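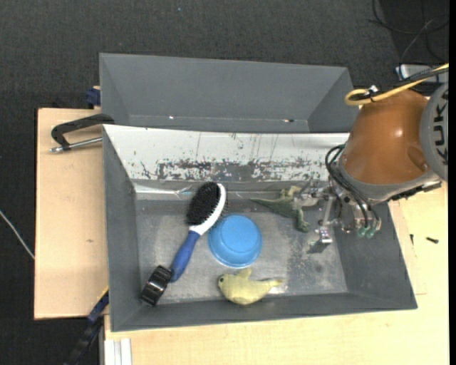
A hairbrush, an upside-down bowl and a black band in a gray bin.

Skirnero Household Words

Welcome, and thank you for stopping by! Skirnero is a word list of the plain names people give to everyday things around the house, collected from letters, shopping notes and recipe cards that families in Calwood and Heltesgate were kind enough to lend me. It started as a single notebook and grew a good deal more than I planned, as these things do.

What you get

The main file, words.csv, has 1219 entries. Of those, 948 carry a sentence showing the word in use, and 136 are marked as local, meaning I never came across them outside the two towns. Each row has the word, a short meaning, the town, the kind of source, and a notes column where I tend to ramble (sorry, I do go on in there).

Spelling

I kept the spelling of the writers wherever I could read it. So you will find "dishrag," "dish rag" and "dishragg" as three separate rows, all pointing to the same headword. If you would like them folded together, run the merge script in the tools folder — it only takes a moment and leaves the original file alone.

Known problems

The Heltesgate letters lean heavily toward kitchens and laundry, and sheds and garages are pretty thin. Some handwriting beat me completely, and those rows have a question mark in the notes. The older Barbu list, which had 300 entries, was folded in during April, and a few of its meanings still need a second look.

Using it

Please use it for teaching, puzzles, stories or whatever you like. A mention of Skirnero is always nice. Corrections are very welcome too, even tiny ones — just open an issue and tell me which row you mean.

Magdalini Athanasiadis
Last updated 30/09/2021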